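Stop buying brown bowls

Aug 29, 2018

Wrote most of this on the 7.14 out of Drelley so forgive the state of it. But I've been cross since May and it needs to come out.

Bowls. Everybody's bowls have gone the colour of wet pavement.

Go in any kitchen shop. Go in the big one at Marutstead, the one with the café upstairs. A whole wall of grey, oatmeal, "stone", "putty", a sort of sludge with speckles in it. £20 for a cereal bowl that looks like it was dug up. The matt ones scrape when a spoon touches them, makes my teeth go funny. And heavy! Four of those in a washing up bowl and you're doing weights.

I asked the lad on the till if they had anything in a colour. He showed me a darker grey.

Now I know what people say. Plain bowls go with everything. Food looks better on them. Fine. Porridge is beige. Hummus is beige. Most of what I eat between October and Easter is beige or brown and I do not want it served in more of the same. Porridge in a pink bowl is a breakfast. Porridge in a putty bowl is grouting.

So yes – pink. That's my whole argument really, but the editor of this page wants more than one line so I'll go on.

I grew up with pink bowls. Not posh. Arnetti, from the market, sold in sixes with one always chipped before you got it home. They sat on an open shelf over the worktop and as a small child you saw them from underneath long before you ever saw inside one. I think that's why I still care what the bottom of a bowl looks like. Shops never do, turn one over and it's all sticky label and rough ring. A decent bowl is nice from below as well. You spend more time looking up at a shelf than down into your soup, if you're short like me.

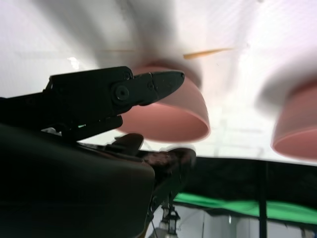
Salmon pink, pale at the rim. Best looked at from below.

A pale rim is the other thing. It does a lot of work for a very small stripe. Gives your eye somewhere to stop. A bowl that's one flat colour all over just sort of slumps there, and the makers know it, which is why they've started with the speckles. Speckles are a cheat. I thought it was pepper the first time and tried to wipe it off.

Then there's the cupboard question. People with nice bowls shut them away and people with dull bowls put them on show, I have no idea how this happened. My neighbour has a beautiful kitchen, the Acharya one with the long drawers, 60 cm deep, everything glides. Her wedding bowls with the yellow flowers are at the very back of the bottom drawer in newspaper. On the shelf, in full view of visitors – sludge. She says the yellow ones are too good to use. They've been too good to use for as long as I've lived next door.

Use them. Break one. I've broken plenty and I remember every one fondly, apart from the trifle one.

And before somebody writes in, I'm not saying throw out what you've got. Buying a whole new set to be cheerful is as daft as buying a whole new set to be tasteful. Odd ones are better anyway. Two pinks, a green, that blue thing from your nan's. The charity shop on Drelley high street had a stack of coloured bowls at 88p each last week and there was no queue, while up the road folk were lining up to pay silly money for putty. 88p! I bought as many as I could carry and one of them is alredy the one I reach for first.

You can tell by that, by the way. Whichever bowl you go for when it's late and you're tired and only want cornflakes. Some of you will be moving three tasteful grey ones out of the way to get at it. Have a look tonight. Then put that one at the front, out in the open where you'll see it, and let the grey ones go at the back for when theres company.

My stop's coming up. The letters about last month's column on tea towels I will get to, I promise, there were a lot and some of you were quite rude.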